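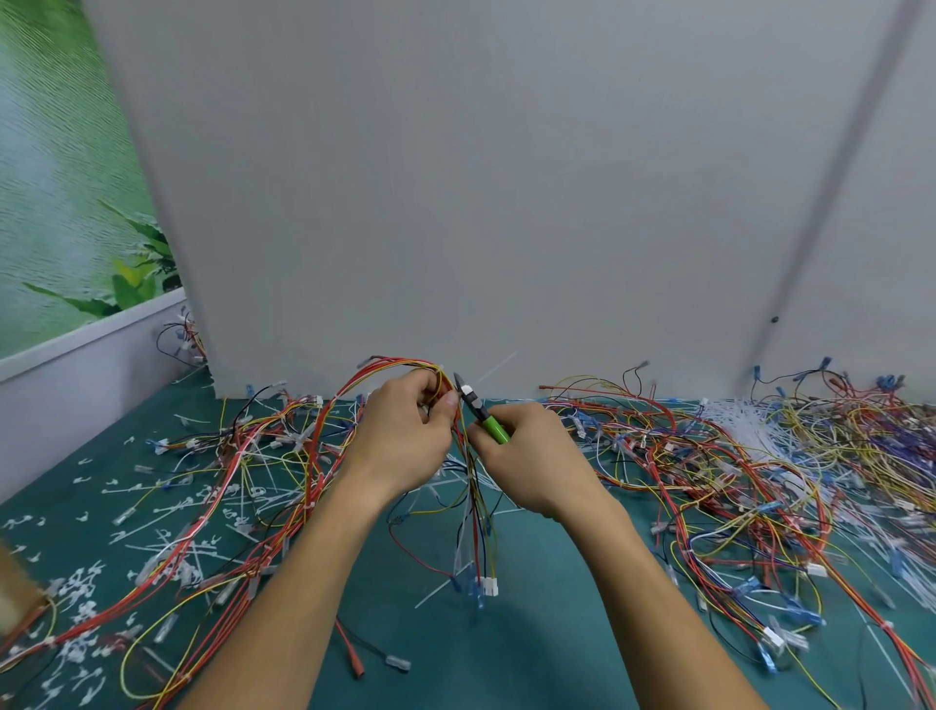

Trimming ties on the teal mat. Side cutters, green handles, a great many harnesses.

Right, a thread on cable ties, because I keep being told they're the easy part of harness work and I'm not buying it.

The standard advice goes: bundle the wires, tie at intervals, snip the tails, on to the next. All true as far as it goes. It's the snipping I want to argue about.

Every tie you fit leaves a tail. Every tail you trim leaves an offcut. The offcuts go all over the mat, then into your sleeves, then into the carpet at home. I was promised a little tray would fix this. I own the tray. It's very tidy in there, mostly because nothing ever lands in it.

Second claim I don't believe: "flush cut". Loads of people say they cut flush. Run the back of your hand down one of their harnesses and tell me again. A tail cut on an angle leaves a point that will have your knuckles open, and some poor sod has to reach past it later to get at a connector.

What works for me is pulling the tail straight, flat side of the jaws hard against the head, one squeeze. No twisting. If you twist, you get that chewed white edge and you may as well have used your teeth.

Now the cutters. Brulville will sell you a pair for 80 dollars and the brochure reckons you'll feel the difference. I've used them. I felt the difference in my wallet. A plain pair with decent jaws and grips you can hold all arvo does the same job on nylon, provided you don't lend them to anyone who cuts steel.

Same goes for tensioning guns. Vament have one with a dial on it. Lovely dial. Troels Þorgeirsson let me have a go of his and I managed to overtighten 3 ties in a row, so either the dial is decorative or I am.

Overtightening is the thing I'd worry about well before looks. Crank a tie down on thin insulation and you've put a pinch in the bundle that you can't see from the outside. It should hold the wires together and that's it. If the jacket bulges either side of the tie, cut it off and do it again.

And when you do cut one off, cut at the head. Put the jaws on the little white block, away from the wires. I see people dig the tip in under the strap between a red and a yellow and hope for the best. Hope is not great insulation. 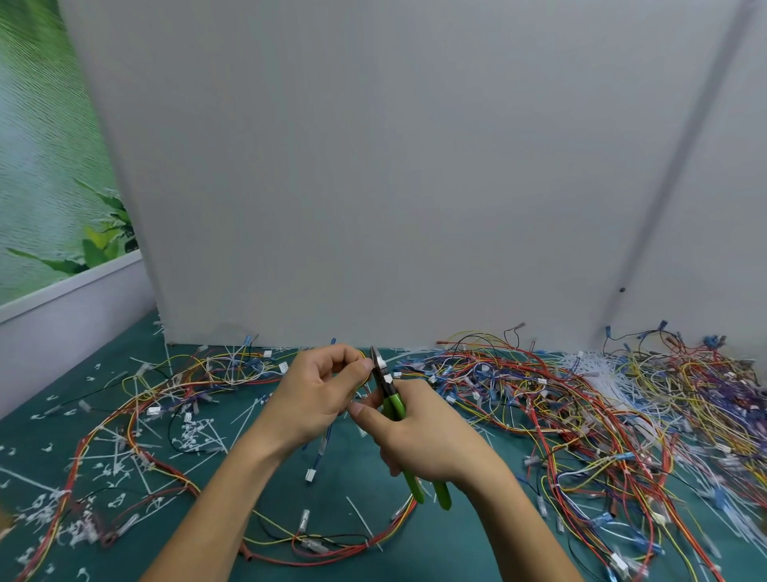

Elsa Sandberg reckons I'm making a meal of it, and that anyone doing volume should be on lacing cord or tape and leave ties for the garden. Her words were a bit stronger than that.

I've got time for lacing cord. It's lighter, there's no head to snag and no tail to trim. It also takes me twice as long, and the one time I did a whole branch in it I had to undo the lot to add a single black wire. Show me someone lacing a full pile by knock-off and I'll change my mind.

Tape, no. Tape is fine until it's been in a hot engine bay for a summer and then it's toffee. I've peeled enough of it.

Where I will give her a point is the piles. Heaping harnesses on a mat is asking for a tangle, and you lose time just working out which loop belongs to which connector. Pegs on the wall, one per harness, connector end down. I've been saying I'll put the pegs up since March.

Someone's going to mention Plodholm's releasable ties. Good idea, bulky heads, and the release tab faces the wrong way every time I need it. They come in bags of 2000, so you've got plenty of chances to find that out.

Terminals, quickly. Please check the crimped ends before you start tying. Insulated ones especially, the blue and the red look perfectly fine with a dud crimp in them. Give each a tug. Finding a bad one after the whole length has been tied is how I learned most of my swearing.

Colour order inside the bundle: I've read long forum posts on why this matters. As far as I can tell it matters to the person writing the post. Get the branch points in the right spot and keep the wires from crossing more than they have to. The electrons aren't fussed whether orange is next to yellow.

The Gál guide says to space ties evenly and gives a table. I tried the table. It puts one right on the bend, where the bundle wants to move. I put one either side of the bend and leave the bend alone.

If anyone's got a way of catching offcuts that isn't a tray, I'm listening. Magnets have already been suggested. They're nylon, mate.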